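Fri 11 July

Slept badly, coffee too weak, and I had promised myself the button tin would be dealt with before the weekend. Melaniia has been after me about it since she borrowed a spool and came back with half a zipper stuck to her sweater. Her answer to every problem in a house is a tray with compartments. I have known Melaniia Dovhaniuk long enough to have seen her own drawers, and I have my doubts about the trays.

Still, I bought one. The Beltow, from the store in Pleston, in that smoky tan plastic that is meant to go with everything and looks to me like weak tea. The card it came on promised a calmer home. I read the card twice looking for how it would do that.

I put it on the light wood table with the white cloth beside it for the dust, and then I stood there feeling foolish. Twelve little cells, three across and four down. My mother kept her buttons in one tin for her whole life and I never once heard her say she couldn't find a button. She did say she couldn't find a matching one, but I don't see how a tray helps with that if the match doesn't exist.
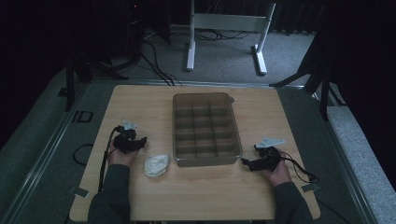 So does sorting by color work better than sorting by size? For buttons, size, I think. When a shirt loses one, the hole tells you what will fit, and a white button that is too big is no use to anybody. Color you can see for yourself through any heap.

Melaniia says color, of course. She sent me a page out of the Sema book about it (page 382, she wrote the number on her note as if I might check, and I might). The Sema woman sorts by color and then within color by what she calls mood. I am not doing mood with buttons.

I started with shirt buttons because there were the most of them and filled one cell in no time, then a second, and that was the first trouble. Equal cells are for people who own equal amounts of things. I own a great many shirt buttons, a fair number of coat buttons, four leather ones off a jacket Dad had, and one glass button shaped like a strawberry. Does the strawberry get its own apartment? It did, for a while. Then I put the hooks and eyes in with it and felt bad and took them out again.

The receipt says 245 grams under the item name. I suppose somebody wants to know the weight of a tray. I would have liked the depth instead. A big coat button lies flat in there all right but a stack of them leans, and when you reach in for one the others go over. I have thick fingers and always have. I ended up tipping things onto the cloth and picking through them there, the same as I used to do with the lid of the tin.

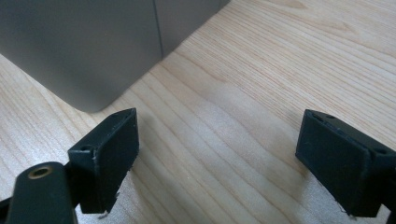 By eleven I had got to the snaps. Snaps are the worst because they come in two halves and the halves part company. I put pairs together and pressed them shut so they'd stay that way, and I will say it was sort of pleasant, sitting with the window open and clicking them together. I'd have enjoyed it just as much with a saucer.

Mrs. Bahrami called in the middle of it to ask if I was still going to the fabric sale in October, and I said it was July, and she said she knew what month it was. She has 3,084 buttons. That is the number she gave me, just like that, over the phone. She says she counted them one winter. I said good for you. I don't believe it for a minute, or rather I believe she counted but I don't believe she got it right. You lose your place with buttons. I didn't ask how she keeps them and she told me anyway: in jars.

Jars! Nothing to read on the side of a jar about calm.

I should be fair to the tray. I can see now that I have far too many safety pins, and I couldn't before, and I found the needle threader I'd blamed on Melaniia. Owe her an apology for that, though maybe not this week, as she'd take it as a win for trays. And the dust in the bottom of the tin was disgusting, so it was high time somebody emptied it.

But I give it a month. By then the first cell will have everything in it and the rest will have a rubber band each. I kept the tin. It's washed and on the shelf behind the iron, just in case.

Soup for lunch, the last of it. Need thread (navy), bread, stamps. Brown shirt is still missing its cuff button and none of the ones I sorted today will do.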